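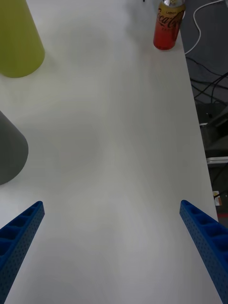
Hotiso 16 Cast Iron Griddle

Kitchen > Stovetop > Griddles > Hotiso 16

Item no. 747-223
Made by Jerel, sold by Martens

The Hotiso 16 is a flat, one-sided griddle for pancakes, flatbreads, eggs and thin meats. It sits over two burners and works on gas, electric coil and smooth-top ranges. It can also go in the oven or on an outdoor grill. The surface measures 16 inches on the long side, enough for a family batch of pancakes without keeping the first ones warm in the oven.

The griddle is cast in one piece with a handle at each end. There are no screws, inserts or plastic parts. A shallow channel runs along all four sides and drains to one corner, where there is a lip for pouring off fat. The channel is for bacon and sausage. It will not hold the juice from a roast, and the griddle should not be used as a roasting pan.

Seasoning

The griddle ships with one coat of baked-on flaxseed oil. You can cook on it right away, but eggs will probably stick the first few times. Start with bacon, flatbread or onions cooked in plenty of oil and leave the eggs for the second week.

To add a coat yourself, warm the griddle, rub a thin film of oil over every side and wipe it again with a clean cloth until it looks dry. Bake it upside down at 450 F for one hour and let it cool in the oven. Thick oil turns sticky and has to be scrubbed off, so wipe more than you think you need to.

Using it over two burners

Set both burners to the same level and heat the griddle slowly. Medium-low is right for pancakes and medium for most other things. Cast iron spreads heat slowly and the middle of the griddle, between the burners, will lag behind the ends. Give it ten minutes before the first batch. On smooth-top ranges, lift the griddle when you move it – do not drag it. It can be used on induction if both zones can be linked. On a single zone only one half will get hot, and heating one end hard while the other stays cold can crack the iron.

The handles get as hot as the cooking surface. Use dry pot holders on both.

Griddle cakes from the Werkulholm test kitchen

Els De Graaf wrote this recipe for the booklet packed with the griddle. It makes enough for four people.

2 cups all-purpose flour
2 tablespoons sugar
2 teaspoons baking powder
1/2 teaspoon baking soda
1/2 teaspoon salt
2 eggs
2 cups buttermilk
1/4 cup melted butter, cooled

Mix the dry ingredients in a large bowl. Beat the eggs with the buttermilk and butter, then pour into the dry mixture and stir just until the flour disappears. Some lumps are fine. Let the batter stand while the griddle heats. Oil the surface lightly with a folded paper towel and pour on the batter, a quarter cup for each cake. Turn when the edges look dry and the bubbles on top stay open. The second side takes less time than the first.

If the cakes are dark outside and wet in the middle, the griddle is too hot. Turn both burners down and wait a few minutes before pouring again.

Cleaning

Let the griddle cool before water touches it. Wash by hand with hot water and a stiff brush. A little dish soap is fine. Do not soak it and do not put it in the dishwasher. Dry it on a warm burner and rub in a few drops of oil before storing. Rust spots come off with steel wool, and the bare patch can be seasoned again as described earlier.

Details

Material: cast iron
Length of cooking surface: 16 inches
Burners: 2
Oven safe: yes, including the broiler
Dishwasher safe: no
In the box: griddle, recipe booklet, care card

The scraper and the domed melting lid are sold separately. The lid covers half the griddle. It does not fit the older Hotiso model with the raised rim.

Customer comments

"Bought in June and used most mornings. Heavy, but I leave it on the stove. The pour lip drips a little down the outside if you tip it slowly." – Joris De Haan

"Good for tortillas. Took a while to get the heat even on my electric range."

Orders and returns

Orders for the griddle go out by ground only. Unused griddles can be returned in the original carton. Once a griddle has been cooked on we cannot take it back, except for casting faults such as cracks, pits deeper than the surface texture, or a base that rocks on a flat counter. Send a note with the item number and your order number to the Martens service desk, and keep the carton until you hear from us.

Page updated 2/16/19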